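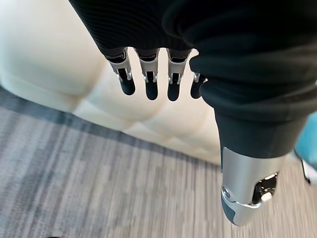 The cream one, from above, with the grey striped carpet it has to live with.

prilside_jen
Posted Saturday, 9:14 am

Morning all. Need some opinions before I do something daft. We've got this big cream padded thing in the front room and a grey striped carpet that came with the house, and I can't decide whether they get on. My sister says the stripes are fighting with it. My other half says it's fine and can he have his breakfast now please.

The tufting is what I fell for, all those puffy panels, but it does mean every biscuit in the house ends up in the seams. So two questions really. Would you change the carpet or leave it? And how on earth do you keep cream clean?

gonby_bob
Leave the carpet! Grey stripe is about the most forgiving thing you can have underfoot, we had one for years on the stairs and it hid everything. Cream and grey go together perfectly well. If you swap it for something plain you'll see every crumb and you'll be back on here moaning by December.

Efa Meredith
Going to disagree with Bob (sorry Bob). I think stripes under something that puffy looks busy. I had a quilted headboard against striped wallpaper and it made my eyes go funny after a while – took me ages to work out why I didn't like sitting in there. A plain rug over the top would calm it all down and you wouldn't have to rip anything up.

gonby_bob
A rug on a carpet though? They creep. Ours used to walk halfway to the door in a week.

Efa Meredith
Not if you get the gripper stuff for carpets, the kind with the little teeth. The sticky sort for wooden floors is useless, I'll give you that.

prilside_jen
Ooh hadn't thought of a rug. What sort of money are we talking? I was quoted 3,000 for new carpet through the whole of downstairs, then it went up to 3,198 once they'd added the underlay, and I nearly fell off my chair.

Waqas Sethi
3,198 to get rid of a carpet with nothing wrong with it, no chance. I got a decent sized wool rug in the Tsikata sale for 200 and it's still going strong with two kids and a dog on it.

On the cleaning: crevice tool on the hoover once a week, and go along the seams in one direction so you're not just shoving the bits further in. For marks I use a barely damp white cloth and dab. Never rub!! I rubbed a tea stain on ours and there's been a fuzzy patch ever since. Check the label first too, some of them are dry clean only and water leaves a ring.

iltholm_mags
Seconding the white cloth. I used a red one once. Once.

Also a soft clothes brush is brilliant in those dips between the panels, better than the hoover in my opinion, and you can do it while the telly's on.

gonby_bob
Or put a throw over it and be done with it.

prilside_jen
Bob I am not covering up the one thing in this room I chose myself!

gonby_bob
Fair enough. Still wouldn't touch the carpet.

prilside_jen
Right, label found, it was tucked underneath and says water is OK. Going to try the brush this afternoon and then measure up for a rug. Efa, would you go darker grey or more of an oatmeal?

Efa Meredith
Oatmeal if you get much sun in there, it's softer. Borrow a sample if the shop will let you and leave it down for 5 days before you decide, mine looked completely different in the evening.

Waqas Sethi
Dark grey. Oatmeal next to cream just looks like cream that needs a wash.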